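Dronthorpe library to stay shut until October

2023-04-18

Dronthorpe library will stay closed until October while its roof is replaced, the council has confirmed.

The branch shut after heavy rain came through the ceiling above the local history shelves. Around 3,000 books were moved to a storage unit on Skadach Road, and 300 were too damaged to keep.
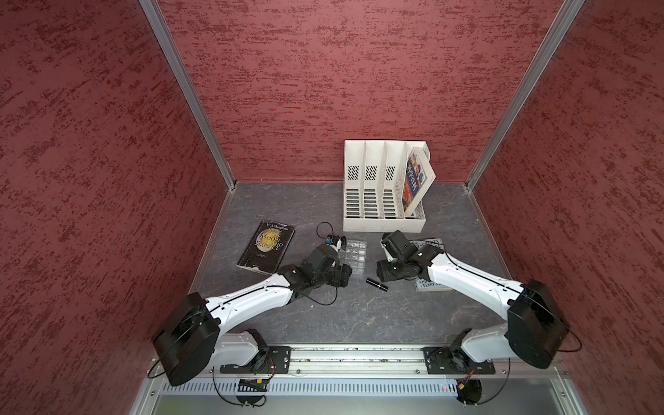

Builders Van Beek won the contract and will put up scaffolding next month. The council had hoped to patch the old roof, but an inspection found rot in eight of the main beams.

Members can borrow from the Ukimum branch in the meantime — no new card is needed. Overdue fines have been waived for the length of the closure, and the after-hours return chute is locked.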